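Fisto 5 – two-arm planning and simulation toolkit

Overview | Modules | Requirements | Licensing | Release notes

Fisto is a planner, a perception stack and a simulator in one install. Built for two arms over one bench. Small parts, trays, kitting, desk-sized jobs. If you have one arm it works too, you just won't use half of it.

From Drumovum. Same people, same support inbox as before.

What's new in 5

Planner rewritten. Both arms now go in one joint search, no more planning the left arm and then squeezing the right one in around it. Slower on the first plan of a session while caches fill. After that, quicker than 4 on every job we run in-house.

Scene files are now text. You can diff them. Old binary scenes import with one command, keep a backup anyway.

Wrist views and overview cameras share one calibration file. Change the mount, edit one line.
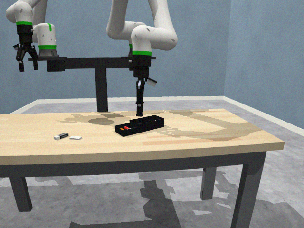
Planner. Takes a goal pose per part, or a tray slot, or just a region. Clearance is set per link, so you can run tight at the fingers and fat at the elbow. Worth doing on any layout like the one loaded here, both arms over the same wooden top and the right gripper down by the black tray while the left hangs open up high. One global margin there and the planner either refuses or takes the long way round. Per-link margins save to the robot profile, not the scene, so they carry over when you swap the table. Waiting poses are planned too – the idle arm gets moved if it's in the way, and you can pin it if you don't want that.

Grasp library. Ships with parallel-jaw templates for blocks, cylinders, thin flat stock and screws. Thin flat stock is the weak one. It assumes an edge you can get a finger under, and if there isn't one it will say so and skip the part. Suction templates are on the list, no date.

Perception. Depth plus color, segment first, pose second. Confidence per part goes to the log and the planner can be told to ignore anything under your threshold. Default threshold is concervative. Lower it in sim, leave it alone on hardware until you've looked at some logs.

Simulator. Rigid bodies, contact, shadows, textured surfaces. Lighting and table texture can be randomized per episode, seed is stored with the run. Replay any run from any camera, including cameras you add afterwards.

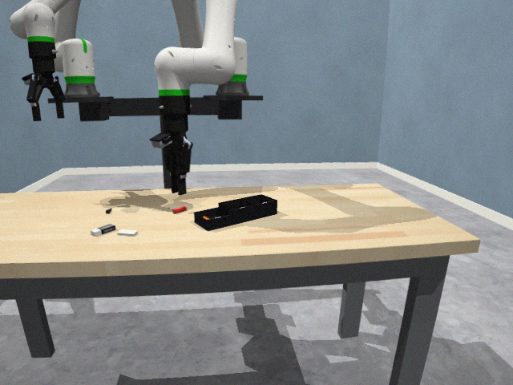
Bench scene in the simulator, overview camera. Tray right of center, red cylinder still out on the table.

Task scripts. Python, one file per job. A script is a list of steps with preconditions, and the runner works out which arm takes which step unless you assign it. Failed step – it retries with a new grasp, then parks and waits. Number of retries is yours to set, default is 2.

The regression pack has 436 saved scenes. Run the lot before you update a production cell. Headless mode does it overnight on one decent workstation, faster if you split it.

Bridge to hardware. Same script, same scene file, change the target. The bridge checks joint limits and tool offset against the live controller before it'll move anything. If they dont match it stops and prints both values.

Krishnan calibration add-on

Sold separately. Hand-eye calibration for several cameras at once, plus a drift check you can schedule between jobs. Needs Fisto 4 or later. Printed target included in the box, spare targets as a PDF.

Requirements

Linux, 64-bit. Discrete GPU for the simulator with textures on; planner alone runs fine without.
Python 3.
Wired network to the controller. Wi-Fi is blocked in the bridge and there's no switch for it.
License server optional, node-locked keys by default.

Licensing

Trial is 30 days, everything unlocked except the hardware bridge. Per-seat after that, floating seats on request. Teaching labs, write to us before buying.

Upgrades from 4 go out in November. If you bought the Krishnan add-on this year your key already covers it, no need to ask.

From users
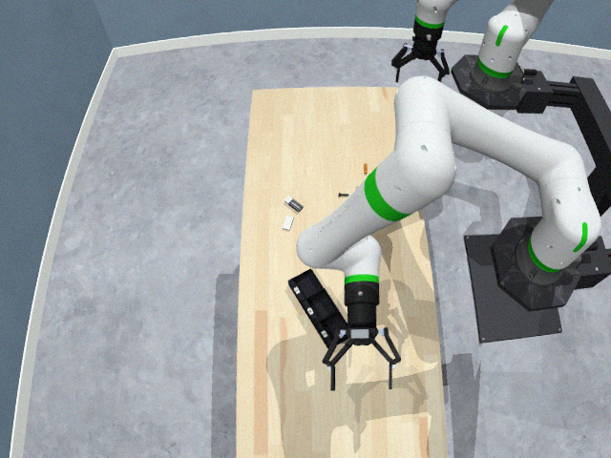 Lorne Girard writes from Bromcombe that the joint search was the reason for upgrading but the text scene files are what the team uses every day: "We review layout changes the same way we review code now. Somebody moves a tray, it shows up as two lines. Only complaint is the importer dropped our custom colors and we had to put them back by hand."

Color import is fixed in the current build. Re-run the importer on the old file, it won't touch poses you've edited since.

Known issues

Replay scrubber jumps on very long runs. Use the step keys.
Region goals ignore tray walls if the tray was imported as a single mesh. Split the mesh or use slot goals.
Log viewer shows times in UTC whatever you pick in settings.

Downloads and the full manual are under Support. Quotes: use the form, say how many seats and which arms.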